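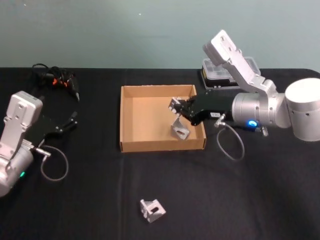 Vonetti Opens Second Packaging Return Center in Birkgate

BIRKGATE – Vonetti, the mail-order housewares company, will open its second packaging return center in February, giving customers in the Birkgate area a place to bring back used cardboard boxes for store credit.

The center is on the ground floor of the former Purkari furniture showroom. It will be open until 7 p.m. and will take any Vonetti shipping box that is clean, dry and free of tears along the main folds. Boxes from other sellers will be accepted for recycling but will not earn credit.

Returned boxes are checked, relabeled and sent back to the company's warehouse, where they are used for new orders. Boxes that fail the check go to Văduva, a regional paper mill that has handled Vonetti's waste board from the first return center.

"People kept telling us they had a closet full of our boxes and felt bad throwing them out," said Corina Sandu, head of customer operations at Vonetti. "The first center was busier than we planned for, and a lot of the traffic was coming from Birkgate anyway."

During its trial period the first center took in 2192 boxes from 549 households. Customers may return up to 39 boxes per visit. Larger loads, such as those from offices and schools, can be arranged by phone with the center manager, Ghassan Khalaf.

Credit is added to the customer's account when the boxes are checked in and can be used on any order. It cannot be exchanged for cash. Customers without an online account can ask for a printed voucher at the counter.

Vonetti has also changed the tape on its standard boxes. The new paper tape can be opened by hand and does not have to be removed before a box is returned.

"The old tape took the top layer of board with it," said Silviu Lungu, packaging buyer at Vonetti. "That was the main reason we had to turn boxes away."

Vonetti sells kitchen and storage goods by mail and online.

Press contact: Catinca Dumitrescu, Vonetti Communications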